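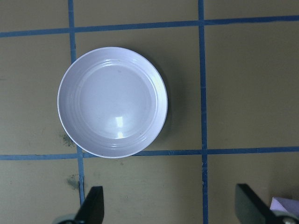 How to Write the Literature Review Chapter of a Business Dissertation Without Losing August

Posted 2 September 2024 in Dissertation Help

Most business students meet the literature review the same way. They type their topic into the library search box, get 2,277 results, and go make a sandwich. The sandwich is fine. The problem is what comes after it, when they download the first thirty papers, summarize each one in a paragraph, and paste the paragraphs together in alphabetical order by author. What they have then is an annotated bibliography with the bullet points removed, and the marker will say so.

This guide takes you through the chapter in the order that tends to work. It is written for master's students in management, marketing, HR and finance, though final-year undergraduates can use it with a smaller pile of papers.

Step 1. Shrink the question first

You can't review "leadership." People have tried, and their books are used to hold doors open. Write your research question on one line and underline the nouns. Each noun is a body of literature. If you have underlined more than three, your question is too big for a master's dissertation and you should cut something now, while it's painless.

Let's take a working question: How do short-term contracts affect employee loyalty in family-owned hotels? The nouns give you contract type, employee loyalty and family firms. Hotels are your setting. You'll need a few pages on the setting, but it doesn't get to run the chapter.

Step 2. Search, and write down how you searched

Open a plain document and call it your search log. Every time you run a search, record the database, the exact words you typed, the date limits and the number of hits. It's dull work and takes a minute each time. If you skip it, you will be asked in your methodology chapter how you selected your sources, and "I had a feeling" reads badly in print.

For the hotel question, a first search on employee loyalty and contract type gave us 1,287 hits. Removing duplicates brought that down to 1,252, which was not the relief we had hoped for. Limiting it to peer-reviewed work in English and adding "hospitality" made it a list a person could read through in an afternoon.

Combine your terms with AND and OR, and put phrases in quotation marks. Try synonyms too. What one author calls loyalty another calls commitment, and a third calls "retention intention" in the hope of being cited.

Step 3. Read badly on purpose

On the first pass, read the title, abstract and last page of the conclusion. Then put the paper in one of three folders: Yes, Maybe and Standby. Standby is for papers you suspect are useless but can't bring yourself to delete. You will never open it again, but having it makes the sorting go much faster.

Only the Yes folder gets read properly. When you do read properly, keep your notes in a table with these columns:

Author and year
What they asked
Who or what they studied
What they found
Where it falls short
Which of my themes it belongs to

The last column is the one everybody leaves blank. Fill it in, even with a guess. Your whole chapter structure is going to come out of it.

Step 4. Build themes

Sort the table by the last column. You should see clusters. In our hotel case they might be: loyalty as a response to job security, loyalty as a personal bond with the owner, and studies that find contract type makes little difference at all. Those clusters are your section headings.

If one theme has fourteen papers and another has one, either split the big one or admit the small one is a paragraph. If every paper agrees with every other paper, search again with different words. Management scholars don't agree on much, and a field in perfect harmony usually means you've been reading the same research group under several titles.

Step 5. Write paragraphs that argue

Start each paragraph with a claim about the literature, then bring in the authors as evidence. Compare these two openings, which use made-up sources:

Weak: Cudley (2015) studied 600 hotel workers. Després (2018) also studied hotel workers. Clodau (2020) studied restaurant workers.

Better: Studies of hospitality staff disagree on whether contract length matters once pay is held constant (Cudley, 2015; Després, 2018), and the only work on restaurants suggests that the relationship with the owner may count for more (Clodau, 2020).

The second version has fewer sentences and says something. It also hints at a gap, which you'll want in a moment.

A quick test: read only the first sentence of each paragraph, in order. If it sounds like an argument, good. If it sounds like a guest list, go back and rewrite the first sentences before you touch anything else.

Step 6. State the gap modestly

Every dissertation claims that "little research exists" on its topic. Sometimes that's true. Sometimes the student stopped looking on page two of the results. Say exactly what is missing: a country, a type of firm, a method, a time period. Then say why anyone should mind. "No one has studied this in my hometown" is a gap, technically, but you need a reason your hometown would tell us something new.

Close the chapter with a short section that links the gap to your research questions. One page is plenty – the reader has been through a lot.

Before you hand it in

Check that every in-text citation appears in the reference list, and the other way round.
Check that you've cited the original source for any famous model, and not the textbook where you met it.
Look for any page with no citations on it, and any page with nothing but citations.
Ask your supervisor which referencing style the department wants. Do this early, as changing it by hand the night before is a miserable hobby.

Related guides: Choosing a Research Method, Writing Interview Questions, How to Cut a Chapter That Is Too Long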